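Skedar Community Forum
Data Collection > Manipulation > Episode Acceptance

Topic: Soft objects and the acceptance rule for wrist view

rmottram_coord
Posted 29/05/2025
Members are asked to comment on the proposed acceptance rule before it is adopted for the Pladomier set. The set now holds 3631 episodes, of which 568 involve plush or fabric items. Under the proposal, an episode would be rejected if the label of the object is not readable in the wrist view at the moment of grasp. The purpose is to keep the written instruction and the visual record in agreement.
Ruth Mottram, Collection Coordinator

kingi_station4
Our station does not support the rule as written. The red fabric bottle is a suitable case. The instruction given to the operator is "pick up the ketchup bottle," and the operator is free to approach from any side.

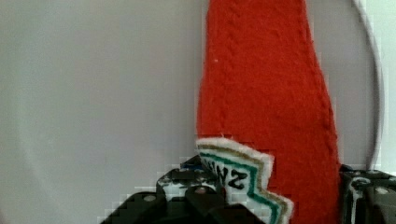 A label that reads upside down, or only in part, remains useful to the learning system. If such episodes are removed, the policy will be trained on one orientation and will be tested on all of them. We request that the rule apply to the overhead view only.

ostar_review
I must disagree in part. The review team does not object to inverted labels. Our objection concerns episodes in which the fingers hide so much of the object that an annotator cannot confirm which item was requested. We returned 149 episodes last November for that reason, and the operators concerned accepted the decision in most cases.

kingi_station4
The figure is noted. Were those episodes returned on the basis of a single frame, or of the full recording?

ostar_review
A single frame, taken at finger closure. The guideline in force at that time required it.

delacourt_m
In that event the guideline should be amended first. In a full recording the approach normally shows the item well before the fingers close. I would also ask that soft items be listed separately, as they change shape under pressure and the closure width tells the reviewer very little.

rmottram_coord
The comments have been recorded. The revised text will read: "The object shall be identifiable at any point between the start of the approach and finger closure, in at least one view." Label orientation will not be a ground for rejection. Separate listing of soft items is referred to the review team.

ostar_review
We can accept the revised text. We maintain our reservation on the words "at least one view" and will submit it in writing.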